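Kokano two-arm bench kit, after 18 evenings in a shared workshop

The box says "folds your laundry by the weekend." I'd like to know which weekend. I put the Kokano kit together in the Ostport workshop in August, and I'm writing this mostly for people who have seen the promo video and have their card out.

You get two arms, two grippers, a wrist camera for each, a bag of brackets and enough cable to rewire a boat. You don't get the rail frame. That's sold separately, and the manual treats it as optional. It isn't, unless you enjoy redoing your calibration every time someone leans on the table. I bolted ours up from black extrusion and clamped it to the edge of the tabletop, and the drift went from maddening to tolerable.

Assembly is fine. The screws fit, the joints are labeled, and the wrist plates went on without a fight. Step 63 tells you to route the cable "neatly," with no drawing. I have tried three routes so far and the loose one snags least.

The grippers are where I part ways with the fans. The fingers are stiff, blocky and tapered, which is great for a block of wood. On cloth they pinch one spot and the rest does whatever it wants. Getting hold of a soft yellow thing in the middle is the easy part. Finding a corner is the hard part, and the software has no idea what a corner is until you've shown it over and over by hand.
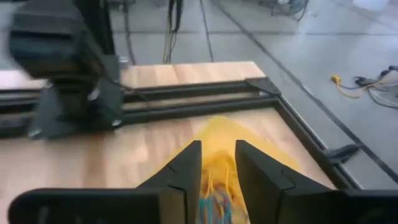

Lauri Leinonen thinks I'm being unfair to the fingers. Wrap the tips in a strip of rubber, he says, drop the grip force two notches, and most of the bunching goes away; the Firnano grippers cost more and he sent his back. I tried the rubber. It helped with dish towels and did nothing at all for a T-shirt.

Then there's the second arm. The pitch is that two arms can hold and smooth at the same time. In practice one waits for the other a lot, and when they do move together I keep a hand near the power switch. The collision check caught most of my bad moves and missed 2 of them. No damage, but I didn't love the noise.

Support answered my first email quickly and my second one never. The forum is better, if you can stand the tone.

Would I buy it again? The arms, maybe, at a discount. The folding software, no. If you want to learn how these things work and have a table you can give up for a couple of months, it's a decent way in. If you want folded towels, fold them.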